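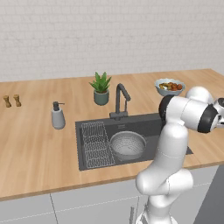
Default camera view of the sink counter environment, with the arm at the right of the counter.

Senholm Sink Counter: Simulation Environment and Planning Benchmark

Overview

Senholm Sink Counter is a simulated kitchen environment for testing perception and motion planning software on a single robotic arm. It is maintained by the Canpolat simulation group and is released together with the Citik planning interface. This document covers the contents of the environment, the tasks that are defined in it, the data recorded during evaluation, and the known limits of the current release.

Release date: Monday, February 18, 2019
Maintainers: Karim Karaki (planning and control), Beril Karakaya (assets and perception)

Scope

The environment is intended for the study of reaching and placing near a recessed work area. Much of the existing Dedton test suite uses flat surfaces on which every object can be reached from above. A sink adds walls, a rim and a tall faucet, and a planner must treat each of these as an obstacle. The environment is not intended for the study of water, soft objects or contact with people.

Scene contents

Fixed geometry consists of the brick wall, the wood countertop, the black sink, the gooseneck faucet and the white cabinets. The faucet lever and the cabinet doors have no joints in this release and cannot be moved.

Loose objects on the countertop are the salt and pepper shakers, the soap dispenser, the potted plant and the fruit bowl. The wire dish rack and the colander are placed in the sink. Each loose object has a visual mesh and a separate, simpler collision mesh. The collision mesh of the colander has no holes. The fruit is joined to its bowl and is treated as one body.

Tasks

The release defines four tasks.

shaker_to_rack: Grasp either shaker and place it upright in the dish rack.
colander_out: Lift the colander from the sink and set it on the countertop.
dispenser_shift: Move the soap dispenser to a marked target pose without tipping it.
reach_under_spout: Bring the gripper to a pose below the faucet spout and return to the start pose. No object is grasped.

Object poses are varied by a seeded sampler. Samples in which two collision meshes overlap are rejected before the episode begins. The default layout is stored as seed 7 and should be used when reporting a problem.

Recorded data

The evaluation set contains 19 episodes for each task. Every episode includes:

- joint positions and velocities
- commanded joint targets
- gripper opening
- color and depth images from the default camera
- object poses in the world frame
- planner status codes and planning time

Object poses are provided for scoring only. Results obtained by a planner that reads them directly must be reported in a separate column.

Running the benchmark

Install the Citik interface first, then start the environment from the root of the repository:

citik run --scene sink_counter --task colander_out --seed 7

To evaluate all tasks and write a results file:

citik evaluate --scene sink_counter --output results.json

The evaluation command stops if the collision meshes have been changed from the released versions. The option --allow-modified overrides this check and marks the results file accordingly.

Known limits

Depth values on the thin rods of the dish rack are unreliable at the default image size. Users of point cloud methods should expect gaps in this area.

From the default camera, the arm hides part of the sink and part of the fruit bowl in its start pose. Perception modules that build a map from a single image should be tested with this in mind. A second camera is planned but is not part of this release.

Two controller modes are supported, joint position and joint velocity. Torque control was removed in January after unstable contact was found between the gripper and the sink rim.

Changes and contributions

Corrections to meshes should be sent to Beril Karakaya with the object name and the seed that shows the fault. Proposals for new tasks should be addressed to Karim Karaki and must include a success test that can be computed from the recorded data alone.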